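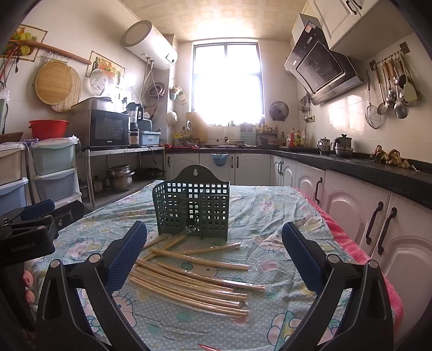
A plastic utensil holder on a kitchen table, with a patterned cloth under a clear plastic sheet.

Promel Clear Table Protector: Product Review
Home and Kitchen Assessments, Liao Consumer Advisory Service

Summary of findings
The Promel Clear Table Protector is a flexible transparent sheet sold by the roll and cut to order. It is intended for kitchen and dining tables in daily use and may be laid directly on the tabletop or over a fabric cloth. The Service assessed it over a full winter and found it durable and easy to clean. Reservations are recorded below concerning the odour on unpacking and the quality of the cut edge.

Background
Enquiries to the Service about table coverings have increased. Many come from households in smaller dwellings, where a single table is used for meals, homework, food preparation and paperwork. Wipe-clean printed vinyl remains the least expensive option, but its pattern wears at the corners and along the side where people sit. A clear sheet over an ordinary cloth allows the cloth to be changed when the household wishes and keeps it out of the wash for longer periods.

Purchase and delivery
The sheet was ordered through the Wustavis homewares website in the 300 cm length and trimmed by the assessor to suit two tables. It was delivered tightly rolled on a cardboard core. The outer wrap was adequate, although one end of the roll had been crushed and the first 50 mm was discarded.

The retailer's instructions recommend laying the sheet flat in a warm room overnight. In July, in an unheated dining room, this was not sufficient. The curl at the inner end of the roll persisted for nine days and was eventually corrected by reversing the sheet and weighting it with telephone directories. Purchasers in colder regions should allow for this or have the order cut and delivered flat, an option offered at additional cost.

Odour
A noticeable plastic smell was present on unpacking. It had diminished by the end of the first week and could not be detected after the third. Airing the sheet on a covered verandah before use is advised. Members of the assessment household who are sensitive to odours found the first two days unpleasant at mealtimes.

Performance in use
Spills of tea, tomato sauce, beetroot juice and cooking oil were wiped away with a damp cloth. Turmeric paste left overnight produced a faint yellow mark which faded over the following fortnight but did not disappear entirely. Ballpoint ink was removed with methylated spirits; permanent marker was not.

The sheet is not a trivet. A casserole dish taken directly from the oven left a shallow ring within a minute, and the manufacturer's care leaflet warns against this. Warm dinner plates and mugs caused no marking.

Scratching was light. Cutlery and crockery left fine marks visible only in low afternoon sun. A craft knife will cut through the material and it should not be treated as a cutting mat.

Moisture can become trapped beneath the sheet where a cloth has been laid damp. The Service recommends lifting the covering once a month, and immediately after any large spill that reaches the edge.

Cut edges
Trimming with household scissors gave a ragged line. A sharp utility knife drawn along a steel rule was satisfactory. The factory edge is square and somewhat stiff against the forearm, and the optional rounded corners are worth selecting where small children use the table.

Comparison
The Bovavska Everyday Cover was assessed at the same time. It is thinner, lies flat on the day of delivery and has very little odour. It also slides on polished timber, wrinkles under a dragged plate and turned slightly cloudy before the end of winter. It may suit occasional use or craft activities. The Promel sheet is the better choice for a table that is set every day.

Recommendation
Recommended for daily household use, with the rounded corners. Measure the table twice, including any overhang, as cut lengths cannot be returned. Retain an offcut for testing cleaning products before applying them to the main sheet.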